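12/14/24
By Mirsad Dimitriou

4. What people told me about leftovers

I went into this part of the study thinking food waste at home was mostly a shopping problem. People buy too much, the extra goes bad, end of story. Then I read the diaries from the 28 households in Kaltside and had to rethink a good chunk of Section 2.

Each household kept a diary for eight weeks, starting in October, and wrote down whatever got thrown out and why. I left the "why" column wide open, so I got everything from one word to half a page (one family in Arruda Street stapled in extra sheets, which I loved!). Of the 84 entries I coded by hand, 27 came down to the same thing – somebody forgot the food was there. Price hardly came up. Neither did portion size, and I'd built a whole set of survey questions around portion size.

What did come up, over and over, was height. Stuff at eye level got eaten. Stuff on the lower shelves got pushed back by whatever came in next, and drinks were the usual culprit, as they tend to go in last and take up the front row. Figure 3 shows the lower part of a fridge with two bottles in hand, both with black caps and red and white labels.
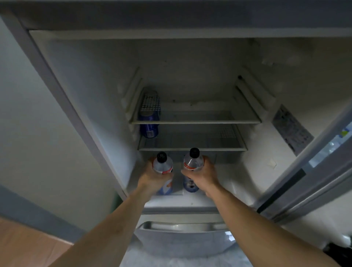 Figure 3. Bottles at the lower level of a refrigerator.

Seltine wrote back on my draft that height might just be standing in for age, as older folks in the sample bend down less and also waste less overall. I can't rule that out with a group this small. I did rerun the coding without the three oldest households and the forgotten-food entries still clustered low, but I'd want a bigger sample before I leaned on it. Section 5 picks up the age question again with the freezer diaries.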